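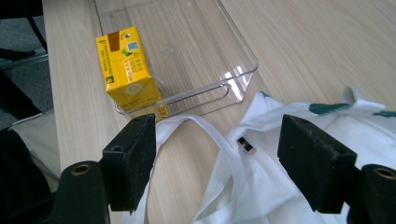 Snack cupboard, quick notes before the school run

Clear trays, low sides. One per shelf, that's all you need. Cartons in one, crackers in another. You can see whats running low without pulling everything out. Wash in warm soapy water, not the dishwasher, mine went cloudy after 3 goes.

Oldest cartons at the front. Check dates on a Monday.

Sticky ring on the shelf? Warm water with a splash of vinegar, leave it while the kettle boils, wipe. Don't scrub.

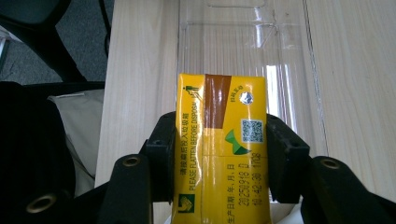

Empties: squash them flat before they go in the bin. Open the corner flaps, press out the air, fold. Rinse first in summer or you'll get flies. Rania Sqalli keeps hers in an old bread bag till collection day, good idea, takes up no room.

Scratches on clear plastic: dab of plain white toothpaste, soft cloth, small circles. Try a hiden bit first. Never window spray on acrylic, it can craze. Dust with a damp cloth, a dry one just drags the grit about.

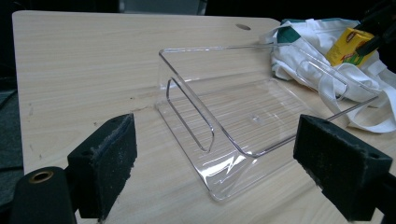
Wooden tops want a wipe along the grain, then dry straight away. Felt dots under anything heavy. Crumbs in the join, use an old toothbrush.

More on the freezer next time, if I get to it.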